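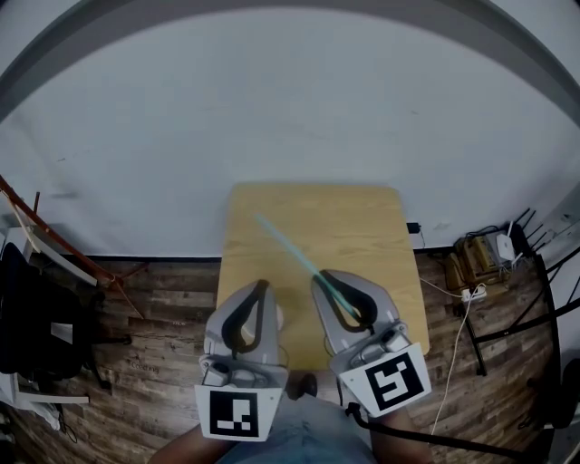

Esside Singles Catalog

Release and condition data for 45 rpm singles issued by the Verbruggen and Pruka labels. Last updated December 2019.

Contents

The catalog holds 1326 records, one per pressing. A reissue with a new matrix number gets its own record. A second copy of the same pressing does not; its condition is noted in copies.csv.

releases.csv: one row per pressing
copies.csv: one row per physical copy examined
artists.csv: performer names and known variants
changes.txt: corrections to published records

All files are UTF-8, comma separated, with a header row. Empty cells mean unknown. A single hyphen means the field does not apply, as with the B-side title of a one-sided promo.

Fields in releases.csv

record_id: text, stable across versions
label: Verbruggen or Pruka
catalog_no: as printed on the A side, spaces kept
matrix_a, matrix_b: as etched or stamped in the run-out
title_a, title_b: as printed, including misspellings
year: year of release, four digits

Titles are not corrected. Where the label copy and the sleeve disagree, the label copy wins and the sleeve reading goes in the copies file. Pruka dropped the prefix from its catalog numbers for a short run of country singles and then put it back. Those rows have the number as printed, so sorting on catalog_no will not give release order for that label. Sort on matrix_a instead.

Condition grades
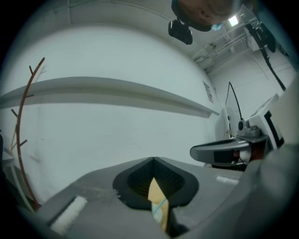 Grades in copies.csv run from 1 (unplayed) to 5 (will not track). They describe the playing surface only, and sleeve wear has its own column, sleeve_note. Grade 2 covers marks that show under a strong light and have no effect on play. For scale, the faint scuffs and dust marks on the gray surface around the dark pad in the photo would be entered as 2 if they were on vinyl. Any mark that can be felt with a fingernail is 3 or worse. Dust alone does not lower a grade, and copies should be brushed before grading.

Warps are noted in the warp column as none, slight or severe. A severe warp does not change the surface grade. 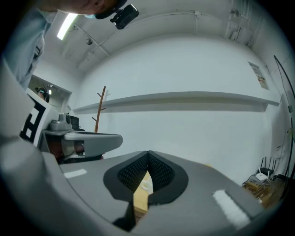 Label tears, writing and stickers go in label_note as free text. Radio station stamps are transcribed in full where legible, with unreadable letters replaced by a question mark.

Known problems

Release years before the Pruka pressing contract are estimates based on matrix order. They are marked "e" in the year_source column.

Songwriter credits are missing for most B sides.

Eight records have duplicate matrix numbers. These have been checked against the discs and are correct.

Import

Prekton users should set the delimiter by hand and load artists.csv first. The import fails on artist_id if releases.csv is read before it. Catalog numbers must be loaded as text or leading zeros will be lost.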